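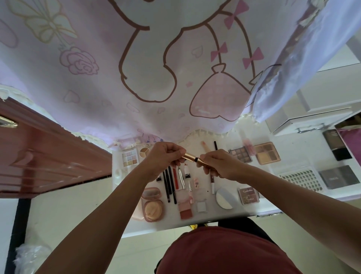 4.2 The table as a place for sorting

In the first part of this section we looked at where cosmetics are kept. We now turn to the moment when they are taken out. In the small bedrooms of Bidach the products are usually stored in more than one place: a bag behind the door, a drawer, a box under the bed, the pocket of a coat. The owner cannot see all of them at one time. For this reason, many of the women and men we spoke with told us that sorting begins with spreading. Everything must first lie on one flat surface, and only after this can a person decide what stays.

The surface is seldom large. In 60 of the rooms in our study the only table was also used for eating or for school work, and it had to be free again before the evening. This gives the activity a certain speed. Products are put down in rows by kind — pencils with pencils, powders with powders — and the rows become narrower when the table is getting full. Several people used the Turkish word for "line" when they spoke about this, also when what they had made was closer to a heap.

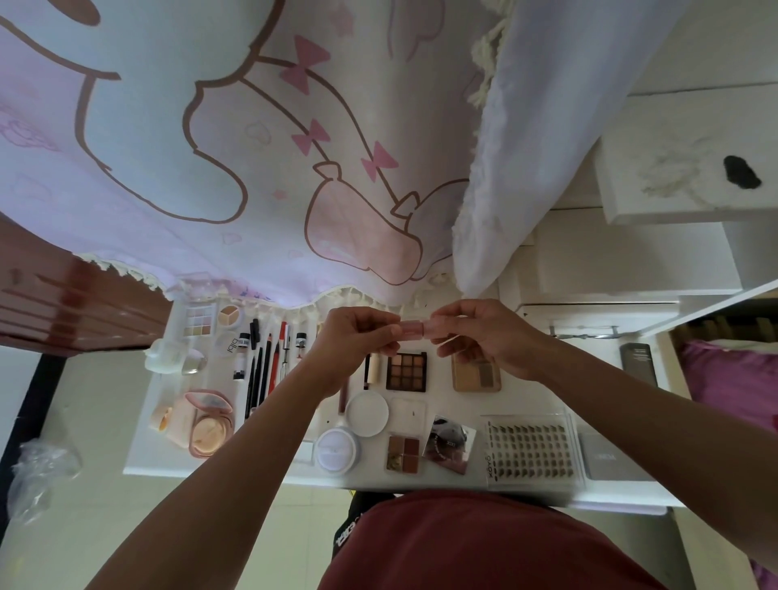

The rows are also a way to find doubles. A person who owns several brown pencils may not know it until they lie side by side. In the interviews, doubles were explained in different manners. Some were gifts, some were bought in a hurry, and some were kept on purpose, one for the bag and one for home. Volkan Yüksel has called this last group "sleeping doubles" in his notes on the Saraç interviews, and we keep his term here. They are not waste in the eyes of the owner, and we should be careful not to write about them as waste.

Opening is the next step. Very few products were judged by the outside alone. The cap is taken off, the colour is looked at, sometimes there is a short smell, and the cap goes on again. Liquid products took more time than powders, as the level inside is difficult to see. Out of 133 interviews, 79 contained at least one sentence about a product which was kept only because it was still nearly full. Price was mentioned less often than we expected. Age was mentioned even less, and when we asked about the small symbol with the open jar and the number of months, many people had never noticed it.

4.3 Furniture near the table

The place of the other furniture has more influence than we had planned for in the first version of the questionnaire. When a chair stands far from the table, people sort on the bed instead. When there is a low cupboard or a nightstand close by, its top becomes a second table for the things which are already decided. Small plastic organisers with drawers are common in this position, and they are often bought before the sorting and not after it. The result can be that the drawers decide what is kept: a palette that does not fit goes back in a bag, although it is used every day. 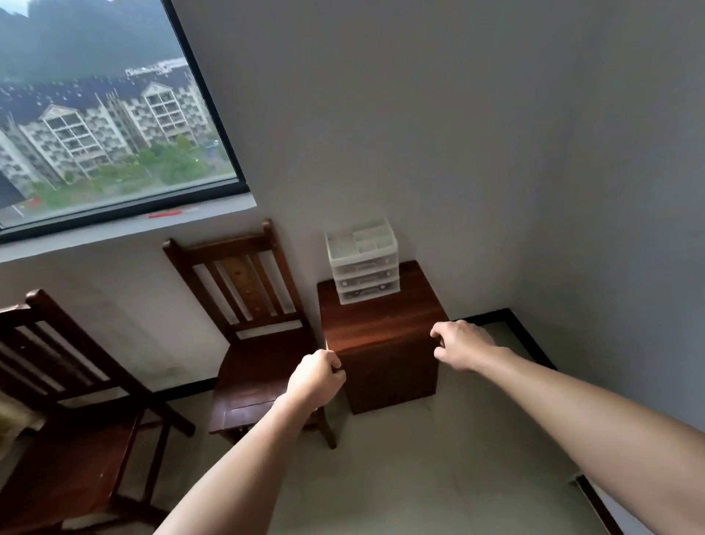
Hacer Yurt objected at this point, when an early version of the section was read in August, that the organiser receives too much attention in our text. In her opinion people do not sort in order to fill drawers. They sort because they want an hour with their own things, and the drawers are a polite reason for it. We find this remark useful, but the interviews from Lureck support it only in part. There, the younger people spoke about the pleasure and the older ones about the lack of space, and both can be true of the same afternoon.
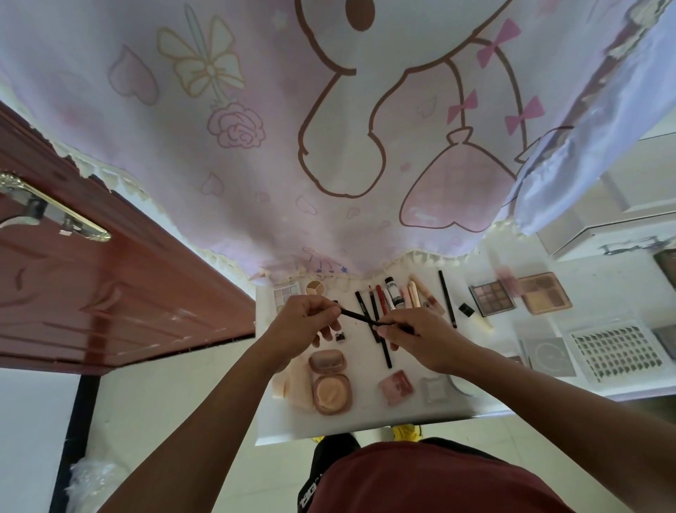
Textiles have a special role in rooms where the bed and the table share one corner. A bed curtain gives privacy, and it also works as the back wall of the table and decides how far back the rows can go. People with a curtain told us that they put the light-weight products at the back, where the cloth may touch them, and the bottles nearer to the front. The distance can be very small. In Figure 5 the lace fringe of the curtain hangs just above the tabletop, so that anything tall in the last row would come near to it. The same figure shows what looks like the opening step of section 4.2, done with both hands and with a thin black pencil.

Figure 5. Sorting cosmetics on a white table beside a bed curtain.

We did not ask about curtains in the first round of interviews, and the notes on them are therefore uneven. Nesrin Bozkurt added two questions for the second round, one on washing and one on loose powder which falls on the cloth. The answers are discussed in section 4.4 together with the question of lighting.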